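Master cylinder rebuild, part two

June 11, 2020

The Brallon has covered 3,443 miles on its current brake fluid. In May the pedal started to sink at stop lights. There was no fluid on the pads, the hoses or the garage floor, and the level in the reservoir stayed put. That leaves fluid getting past a seal inside the master cylinder.

I pulled the cylinder on Saturday. Two nuts at the booster, two line fittings, one connector for the level switch. The rear fitting had been rounded by a previous owner and needed locking pliers.

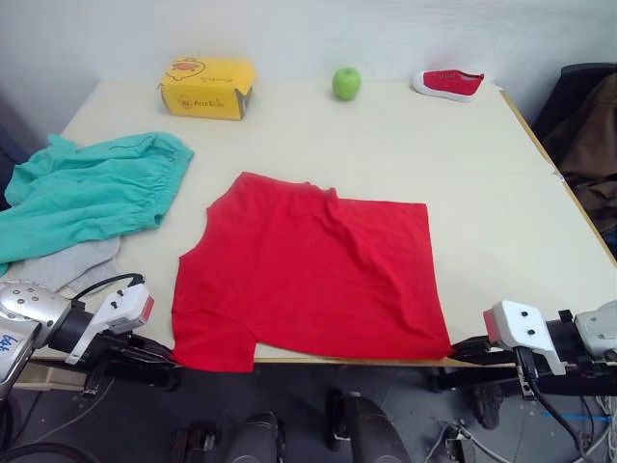

Bore inspection

The bore is aluminum with a hard coating, so it can't be honed. If the coating is scored, the cylinder is scrap. Mine had a dull ring where the secondary piston rests but nothing I could catch with a fingernail. The primary cup was the problem. Its lip had a nick on the lower side, and the rubber behind it had gone shiny.

The seal kit came from Clanora, part 361. It covers both bore sizes, so you get a set of cups you won't use. Measure before you throw any away.
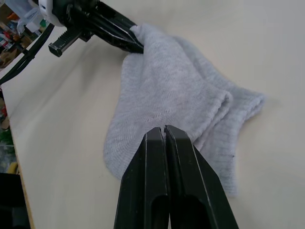 Cleaning took longer than the rest of the job. I use fresh brake fluid or denatured alcohol on the internal parts, never mineral spirits, which swell the rubber. What you wipe with matters too. A fuzzy ribbed knit like that gray sock is a poor choice, and the little dark speck sitting on it is the size of thing that ends up in a compensating port. I used lint-free wipes and blew out both ports with dry air.

Reassembly is the reverse, with the new cups soaked in fluid first. Push the pistons in with a slight twist. If a cup folds back on itself you will feel it, so stop and take it out again. 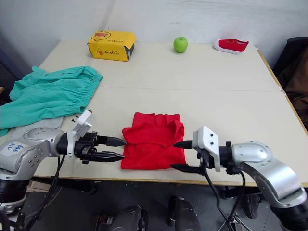 Bleeding

Bench bleed first. I clamped the cylinder level in the vise, ran two clear tubes back into the reservoir and used short, slow strokes until the bubbles stopped. That took 18 strokes. Drahomíra Polák worked the pedal for the wheels - right rear, left rear, right front, left front on this car. 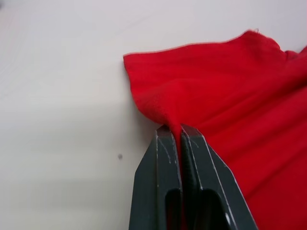 The reservoir cap gets skipped in most write-ups. Its rubber diaphragm should be clean and fully collapsed before it goes back on. Wipe the rim as well, but not with a T-shirt rag. Soft red knit or jersey of that sort sheds, and red fibers are no easier to get out of a reservoir than white ones. The vent hole in my cap was half blocked, and a piece of thin wire cleared it.

The pedal is now firm and holds with the engine running. I will check the fittings again after the drive to Zollthorpe.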